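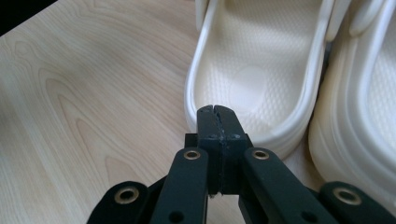

*Fig. 9. A pair of white clogs side by side on the table, toes pointing away.*

## Section 4: Care and Fitting of House Clogs

Every guest at Destdale is issued one pair of clogs on arrival and is expected to give the same pair back. You'd be surprised how much trouble the second half of that sentence has caused. Read this section before you hand out a pair, and again when one comes home smelling of the creek.

### 4.1 Before you start

You will need:

- a basin
- dish soap, the plain kind
- a soft brush (the nail brush on the hook, never the pot brush)
- two old towels
- a table you are allowed to put shoes on

**Note:** Sheena Baird holds that shoes on a table bring bad luck. The packing table at Genby is exempt by written agreement. The dining table is not, and she checks.

### 4.2 Cleaning

1. Knock the clogs together over the grass. If you do this over the porch, the broom is behind the door.
2. Swing the heel strap forward so it lies over the top of the shoe and out of your way.
3. Fill the basin with lukewarm water and add one squirt of soap. Angus Strachan used half a bottle in May and we were rinsing until supper.
4. Brush the footbed from heel to toe, then from side to side. The small raised bumps are there for grip and comfort, and they also collect sand like it's a paid position. Work between the rows.
5. Wipe out the smooth hollow at the heel with a corner of towel. It has no bumps, so dirt there has no excuse.
6. Run a finger along the ridges on the inside wall. If your finger comes out gray, go back to step 4.
7. Rinse inside and out. Stand the pair on a towel in the shade.

**CAUTION:** Do not dry clogs on the stove, in the oven, on the dashboard of the Cruickshank van, or in front of the electric heater. They shrink. They do not shrink evenly, and they never shrink to a size that anybody staying with us wears.

**CAUTION:** No bleach. White shoes make people reach for it. It yellows them, and then people reach for more.

### 4.3 Checking the strap

1. Set the pair on the table with the toes away from you and the openings up.
2. Move each strap forward and back through its full swing. It should be snug enough to stay where you leave it.
3. Look at the place where the strap meets the rim, on both sides. Small scuffs are fine. A split is not.
4. If a strap is split, put the whole pair in the repair bin. Please don't put one shoe in the repair bin. We have a box of single clogs from people who did, and we are saving it for a guest who hasn't come yet.

### 4.4 Fitting

1. Have the guest stand. Everybody's feet fit when they're sitting down.
2. The heel should rest in the hollow with a little room behind it.
3. For the garden path or the Mustisska steps, the strap goes **behind the heel**. For the kitchen, either way.
4. Ask the guest to walk to the gate and back. If the clogs slap, go down a size. If the guest limps, go up.

**Note:** Guests between sizes should take the larger. They will ask for the smaller. Write down what they were told.

### 4.5 Putting away

Store pairs side by side, soles down, heels toward you, so the size tag hung on the strap can be read without pulling out the whole shelf. Do not nest them. Do not stack them. The top shelf is for damp boots and has been since before this manual was typed.

Lost pairs go in the green book, with the guest's name and the last place the clogs were seen.

*Section 4 revised February 2007. Replaces the card taped inside the closet door.*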